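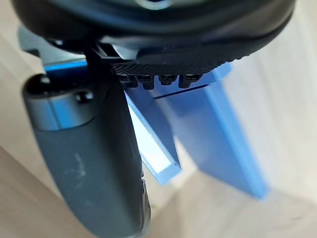

How long does it take to tidy a hall closet?
Plan on one full morning for a closet the size of ours, plus a second short session for the things that belong in some other room.

The Closet Pages, Part 3
Hedvig Dahlgren
Saturday, February 19, 2022

We finally did the hall closet! If you've been following the house on Pomare Street you'll know it has been on the list since November, when we finished the pantry and ran out of steam (and shelf liner). It's a deep, narrow closet with a sloping ceiling, and everything without a home of its own had ended up in it: light bulbs, gift bags, a tent, the good scissors, the other good scissors.

I love this kind of job. I had the radio on, the door propped open with a bag of potting soil, and three boxes lined up in the hall marked STAY, GO and KITCHEN. By lunch the KITCHEN box was so heavy we had to carry it between us. The shelves came out completely and got a wash in the tub, and the back wall got a coat of leftover paint in a shade called Zoserine, a very soft green that I wish I'd bought more of. The can ran out just above the baseboard. I'm leaving it.

A few notes on what's in the gallery.

Blue: Thin, see-through blue plastic makes me happy every time. I like how it picks up a glint along an edge, and it looks wonderful next to all the black and gray things that pile up in a house. I'd have a whole shelf of it if I could.

Black: Dark plastic looks like one big lump at the back of a closet, but get up close and there is so much going on! Ridges, knurling, shiny parts next to matte parts. I could look at that sort of thing all day.

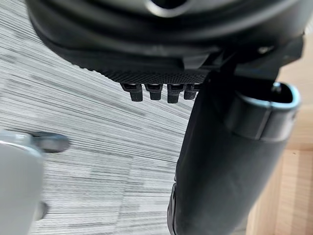
Glossy curves up top, a fine diamond texture along the band, and a long black tube.

The new arrangement, top to bottom: camping things, then gift wrap, then bulbs and batteries in lidded boxes, and cleaning supplies down low where there's room for tall bottles. Brooms and the mop hang on the inside of the door. I put the hooks 46 inches up, and the mop clears the floor nicely. Coats are not allowed in. They have a perfectly good rack.

The GO box went out to the car the same afternoon, tent included (it was missing two poles, and we've camped once in this house's lifetime). The second pair of scissors moved to the desk.

Next up is the cupboard under the stairs, and I can't wait. It has a light that works, which is more than the closet ever had, and the paint for it is already in the garage.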